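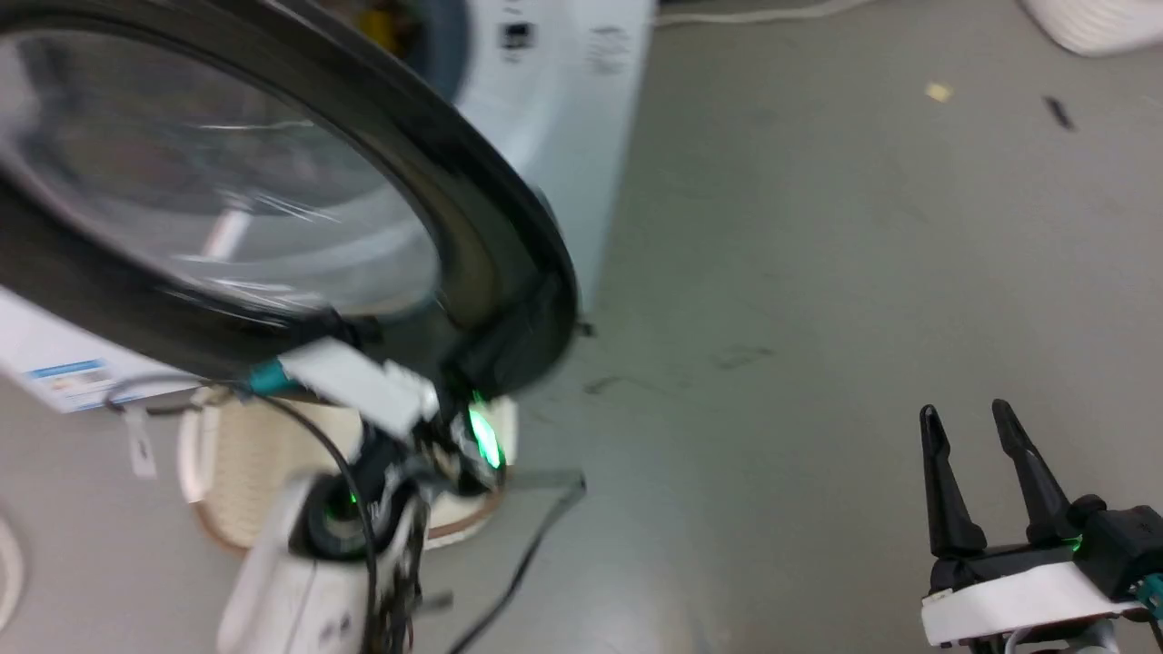
Okay, so I finally have opinions about the Cumdale front loader, and since three of you asked in the comments on the dish rack post, I'm writing them all down in one go.

Some background first. Our old top loader was in the house when we bought it and I loved that thing, dents and all. It died in June with a full load of towels in it (of course it was towels) and I spent a miserable evening wringing them out over the tub. Jhonatan Ticona, who fixes half the appliances on our street, came over, took the back off, put the back on again and told me to go shopping. So I went shopping!

I paid $381 for the Cumdale at the Branderley outlet, marked down from a lot more. It's a plain white front loader with a small dark display up top and a great big round door with a black rim. I'd been looking at a Lollov too, but it cost way more and the extra money seemed to be going into an app. I don't want to talk to my washer from the grocery store. I want it to wash socks.

Let's start with the door, because that's what you're going to touch every single day. It's big. It's bigger than it looked in the store, and it swings way out, so measure your space with the door open before you buy. I measured the machine and forgot the door (I know, I know) and had to move a shelf two days after it was delivered. On the plus side, the opening is wide enough that I can stuff a comforter in without wrestling it. The latch closes with a good solid clunk and you can tell when you haven't pushed hard enough. My mother-in-law slams it. It has survived my mother-in-law so far.

The window in the door is clear, and yes, I have sat on the floor and watched a whole rinse cycle. I'm not sorry. The cat likes it too.

Washing! It washes really well. I was worried because everybody told me front loaders don't use enough water, and the first few times I stood there thinking there was no way that little puddle was going to get my kid's soccer stuff clean. It did. Grass stains still need a pre-soak, same as with the old one, but regular dirt and sweat come out fine on the normal cycle. Towels come out softer than they used to. The spin is strong enough that jeans need a lot less time in the dryer, and I've noticed it mostly in how much sooner I can go to bed on laundry night.

Noise is where I get a little grumpy. Washing is quiet, I can watch TV in the next room with the door open. The spin is something else. For the last part of the cycle it sounds like a small plane is thinking about taking off. It got a lot better once I leveled the feet properly, so if yours is walking across the floor, get down there with a level and a wrench before you call anyone. Mine needed 2 tries. I'd still not run it under a sleeping baby.

The display is my other complaint. The markings are gray on dark and they're faint, and with my laundry room light being what it is, I end up leaning in and squinting. I've got the cycles I use memorized now, so it's less of a thing than it was, but if your eyes aren't great I'd go see one in person. The printing on the white part next to it isn't much bolder. Would black ink have killed them?

Also, the sticker. There's a blue and white label on the front of mine, down low on the left, and I keep meaning to peel it off and then I don't. A friend swears by a hair dryer for that kind of thing. There's a little white tag hanging on a cord near the bottom too. At this point they're just part of the decor.

A few people asked about the smell that front loaders can get. I had it once, after I left the door shut for a long weekend away. A hot empty cycle with some vinegar took care of it, and now I leave the door open between loads and wipe the rubber part with an old washcloth when I remember. It's a bit of a pain. My old top loader never asked for any of this, but my old top loader is also at the dump.

You will have to bend down to load it, and my back had some feelings about that the first week. What helped was parking the laundry basket on the floor right below the door. I use the cream woven one with the brown rim that I got from Peñalver, and I just scoop the clothes straight up and in, and then let them drop back down into it when they're done. Almost nothing ends up on the floor anymore, apart from the one sock. If you've got bad knees, look into a pedestal, although then you're lifting wet sheets down from higher up, so think about which one bugs you more.

Detergent: use less than you think. I poured in my usual amount the first day and got a window full of suds and an extra rinse I hadn't planned on. Two tablespoons of the liquid stuff is plenty for a normal load at our house.

Would I buy it again? For what I paid, yes. At full price I'd probably have gone home and argued with myself for another week. I'm giving it 4 out of 5, with the missing point going to the display and the spin noise, half each. If anybody has figured out how to turn off the little song it plays at the end, please tell me how, the manual is no help at all.

Posted 9/7/23

Related posts
The dish rack that finally fits my sink
Drying sweaters flat when you have no flat
Peñalver woven basket, one year in
What I keep on the laundry shelf
Branderley outlet: what's worth the drive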